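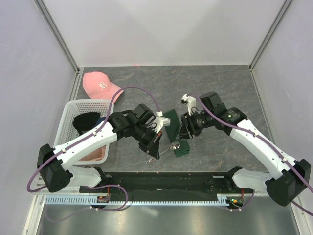 Two-arm cell with basket, cap, folded cloth and spoon on the work surface.

Vilby Snags: cable and grip failures from a two-arm tidying cell

Version 1.2, released August 27, 2022
Maintained by the Trilano bench group

What's in here

Vilby Snags is a set of 2,000 recorded runs of two small arms moving cloth and household items into a basket. We kept the bad ones! Most sets we've worked with throw out failed runs before release, and we wanted those more than anything, so 365 of ours carry a fault label and a written note. If you work on fault detection or recovery, dig in. There is a lot of strange and useful motion in these files.

The fault that started it

In April the left arm stopped halfway through a reach across the basket. The joint motors reported a load spike, the controller retried, and the arm pulled harder. It did this three times before the current limit cut in. The purple cable running along the arm had caught on the basket rim and was holding the wrist back. The arm wasn't damaged, but a connector at the wrist had worked partway out, and for the next 77 runs the gripper dropped out now and then with no error at all.

We left those 77 runs in. They're marked "suspect_wrist" and they are the most interesting part of the whole set, in our opinion. Position readings look fine right up to the dropout, then freeze at the last good value while the other joints keep moving. A model trained on the clean runs tends to trust the frozen number. Please don't mix them into a training split by accident.

Fault labels

snag: a cable catches on an arm, the basket or an item. 204 runs.
suspect_wrist: recorded after the April snag, before the connector was reseated. 77 runs.
slip: the item leaves the gripper before the release command. 61 runs.
contact: the two grippers touch each other. 23 runs.

Each run has one label only. Where two things went wrong, we used whichever came first.

Spoons and cloth

Thin metal things lying on or next to fabric gave us more trouble than we expected. The gripper closes on a fold, the handle comes along with it, and the load reading is too small to notice. Look at the slip runs with "spoon" in the note if you want a hard test case. They're great fun to step through slowly.

Changes made after the fault

The retry count went from three to zero on any load spike. The arm now holds still and waits for a person. We also shortened the cable loop on the left arm, then had to give some length back when the wrist couldn't turn all the way. The Onyshchenko load monitor, a small script in tools/, compares commanded and measured positions and flags a joint that has stopped changing. It catches 71 of the 77 suspect runs. The other six are listed in docs/missed.txt, and we would love a patch.

Safety if you rebuild the cell

Cut motor power before reaching in, even when the arms look parked. A snagged cable can store a fair bit of pull and the arm will jump when it comes free. Check the cable loops by hand through the full range of both wrists before the first run of a session.

Known gaps

Lighting is nearly the same in every run. Force is estimated from motor current. Runs 1 to 40 use an older clock and drift against the video by up to two frames.

License and contact

Free for research and teaching. Commercial use goes through Tivance. Bug reports and corrected labels are welcome on the issue tracker; please include the run number.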